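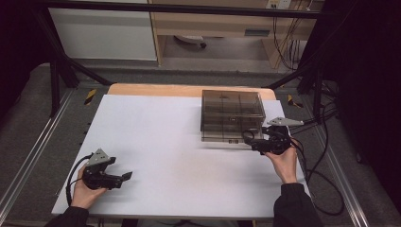

Cumdale repacks and distributes small fasteners, springs and electrical terminals for repair shops in the Wanameo valley. Stock arrives in bulk cartons and leaves in kits, each built to a parts list agreed with the customer. Most kits ship in card trays. Customers who handle many small sizes at one bench tend to ask for a lidded plastic box with internal dividers, like the smoky-brown one on the white tabletop, and we can pack to either format.

The company started in a single unit on Asby Road and now has 18 employees on two sites. Receiving, weighing and kit assembly are done at Asby. The Aquino site holds reserve stock and handles returns. The catalog lists 815 line items in metric and inch sizes – the inch range is limited to coarse thread.

Kits are checked by weight before sealing. A kit outside tolerance is opened and recounted by a second person. Packing records are kept for seven years and can be requested by kit number.

The minimum order is 50 kits of one pattern. Mixed patterns are accepted on repeat orders only. The trade counter at Asby opens at 7 a.m. and closes for stocktaking during the first week of November.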